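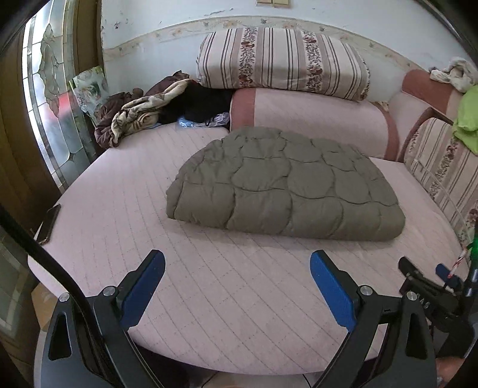
Home Opinion Work Letters Search this site...

Folding a comforter is still a job. For now. Tsehay Gebremichael has done beds at Cunddale for 8 years and she's quicker than anything Skudby has shown us. But the trials keep coming, and managment keeps saying "help," never "hours."

I'm not against the machines. Sore backs, bad shifts, sure, take those. But 76 of us work here and two got asked what we'd hand over. Two! Ask the rest. Put the retraining on paid time, in writing, before April. Then roll the thing in.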